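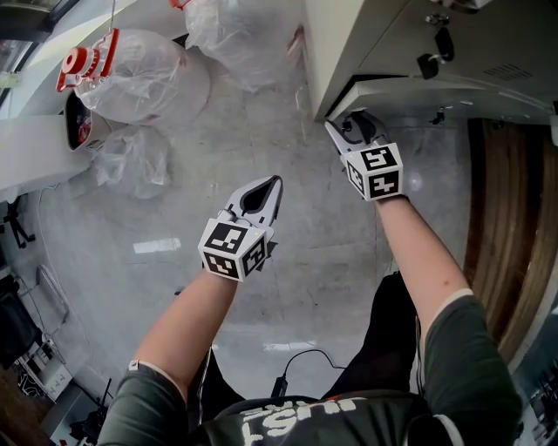
Duas pinças de mão, uma delas junto ao canto de um armário claro.

O Organista de Plenberg volta à Sala Verko em novembro

A ópera rock de Karine Lapointe regressa em novembro à Sala Verko, com a Companhia Burby e quase o mesmo elenco da estreia. Quem viu na temporada passada vai encontrar mudanças no segundo ato, um número novo para o coro e um final mais curto. Deixamos neste boletim um resumo do enredo, algumas notas sobre a música e as indicações para reserva de bilhetes. Quem prefere não saber a história antes de a ver pode passar diretamente à parte dos bilhetes.

A ação decorre em Plenberg, cidade portuária que não vem em mapa nenhum, durante um inverno em que o porto gelou e os navios não saem. O organista da igreja, Matias, está a ficar sem força na mão esquerda e esconde-o de toda a gente. Continua a tocar aos serviços, mas corta as passagens difíceis e dá aos pés o que a mão já não faz. A única pessoa que dá por isso é a rapariga dos foles, Inês, que ouve o órgão de dentro e sabe quando o ar sobra.

O espetáculo abre com o coro no cais, às escuras, numa canção lenta sobre os barcos presos. Segue-se a cena da igreja, em que ouvimos primeiro o hino completo, como Matias o tocava em novo, e depois a versão de agora, cheia de buracos. Lapointe escreveu a segunda versão retirando notas à primeira, sem acrescentar nenhuma. Na estreia muita gente não percebeu a ligação à primeira audição, e por isso a encenação põe agora o Matias novo e o Matias velho em cena ao mesmo tempo, um em cada ponta do estrado.

É nesta altura que chega o Viajante, papel de barítono, de casaco comprido e com uma mala que nunca abre. Diz que ficou retido pelo gelo como os outros. Oferece a Matias a mão de volta em troca de uma coisa que parece pequena: a lembrança de uma melodia, à escolha do Viajante, que o organista deixará de conhecer. Matias aceita sem perguntar qual. O dueto entre os dois, "Uma só, tão pouca coisa", fecha o primeiro ato e é o número que mais se pede nos concertos da companhia.

O segundo ato começa com a mão curada e a igreja cheia. Matias toca como não tocava havia anos e o porto inteiro vai ouvi-lo. A melodia que perdeu só se descobre mais tarde, quando Inês trauteia nos foles uma canção de embalar e ele lhe pergunta onde a aprendeu. Foi ele próprio quem a compôs, para a filha que morreu em pequena. Inês conhece-a porque a cidade toda a conhece. Matias ouve-a como se fosse de outra pessoa e acha-a bonita, o que é pior do que se lhe fosse indiferente.

A partir daqui o texto mudou bastante. Na versão da temporada passada, Matias corria atrás do Viajante pelo gelo e havia uma longa discussão entre os dois, com recitativo e guitarra, que alguns espectadores nos disseram ter achado arrastada. Karine Lapointe concordou em parte. A cena do gelo continua, mas perdeu o recitativo e ficou reduzida a uma troca de frases curtas sobre o tema do baixo. No lugar do que saiu entra o número novo do coro, "Quem a sabe que a cante". Os habitantes de Plenberg vêm à porta do organista e ensinam-lhe a canção nota a nota, cada um com a sua variante, porque ninguém a aprendeu exatamente igual.

O final não o contamos. Dizemos apenas que o gelo parte e que o Viajante não sai de cena da mesma maneira que saía. A última canção passou a ser cantada por Inês sozinha, sem bateria, e termina antes de a luz descer.

Sobre a música

A partitura é para banda elétrica, quarteto de cordas e órgão. Não é fácil equilibrar isto numa sala como a Verko, onde as guitarras chegam ao balcão antes das vozes. Na temporada passada ouvimos queixas justas de quem ficou nas laterais e não entendeu metade das palavras do Viajante. A banda vai tocar desta vez mais recuada, atrás de um tule, e o quarteto passa para a frente, do lado esquerdo. As letras do coro foram revistas nos sítios em que as consoantes se perdiam.

O tema do organista aparece logo nos primeiros compassos da abertura, no violoncelo, e volta em quase todos os números. A canção de embalar, pelo contrário, nunca se ouve inteira antes do segundo ato. Há bocados dela escondidos na canção do cais e no dueto, e quem tiver o disco pode procurá-los. No dueto está na linha da viola, por baixo do segundo refrão, num registo em que mal se distingue do órgão.

Há influências que a autora assume sem problema: os discos conceptuais de rock sinfónico que ouvia em casa dos pais, a música de igreja luterana e as canções de trabalho dos portos. Também há quem lhe aponte o lado sentimental. A crítica que saiu depois da estreia elogiou o primeiro ato e chamou ao segundo "um postal de inverno com amplificadores". A frase ficou afixada no camarim da companhia durante o resto da temporada.

A encenação

O cenário mantém-se: o estrado inclinado, as tubagens do órgão ao fundo e a escada dos foles à direita. Os figurinos do coro foram refeitos em tons mais escuros, com exceção do da peixeira, que continua de amarelo por fazer falta à cena do mercado. A neve de papel foi substituída por projeção. Dava demasiado trabalho a varrer no intervalo e metia-se nas entradas das colunas.

O papel de Inês tem nova intérprete, por a anterior se ter mudado para o estrangeiro. Os restantes solistas são os da estreia. O Matias novo e o Matias velho continuam a ser cantados por pai e filho, coincidência de elenco que não estava prevista no guião e que ajudou muito na cena da igreja.

Em conversa com os sócios, depois de um ensaio aberto, Karine Lapointe explicou que não pensa no Viajante como um diabo, embora o público o leia assim. "Para mim é um cobrador. Faz contas, cumpre o combinado e vai-se embora. Quem não leu o contrato foi o outro." Perguntaram-lhe também se haveria uma continuação. Respondeu que tem uma canção escrita para Inês mais velha e que por enquanto é só isso.

O disco

A gravação feita ao vivo na temporada passada foi editada pela Öberg, numa tiragem de cerca de 1000 exemplares, em CD duplo com libreto. Traz a versão antiga do segundo ato, recitativo incluído. O número novo do coro não consta, e não está decidido se será gravado. Os exemplares que restam vão estar à venda no átrio nas noites de espetáculo e podem também ser pedidos na secretaria. O libreto tem uma gralha na letra da canção do cais, onde se lê "velas" deve ler-se "velhas".

Bilhetes e informações práticas

Na temporada passada O Organista de Plenberg teve 1061 espectadores, contando as sessões para escolas, e as últimas noites esgotaram com antecedência. Os sócios com quotas em dia têm direito a 2 bilhetes a preço reduzido, que devem ser levantados na bilheteira com o cartão. As reservas por telefone guardam-se até à véspera. Depois disso os lugares voltam à venda geral.

As portas abrem às 20h30 e o espetáculo começa às 21h. Quem chegar depois do início entra apenas no fim da canção do cais, pelo balcão. Há um intervalo entre os 2 atos, com o bar aberto. Usam-se luzes estroboscópicas na cena do gelo e fumo em várias cenas do segundo ato. O volume é elevado nas primeiras filas, e quem vier com crianças pequenas fica melhor do meio da plateia para trás.

Os lugares para cadeiras de rodas ficam ao nível da entrada, do lado direito, e convém pedi-los no ato da reserva. O elevador para o balcão continua avariado. O parque das traseiras estará ocupado com o material da companhia durante a semana da montagem, pelo que aconselhamos a vir a pé ou de autocarro.

O coro ainda aceita tenores para as noites finais. Não é preciso experiência de palco, mas é preciso saber ler música e ter disponibilidade para os ensaios, que começam às 19h no salão de cima. Os interessados devem deixar o nome e o contacto na secretaria, com a indicação "Plenberg". As partituras são emprestadas contra assinatura e têm de ser devolvidas sem marcas a tinta.

No próximo boletim publicaremos a letra completa de "Quem a sabe que a cante", com autorização da autora, e as datas do ciclo de canto coral da primavera.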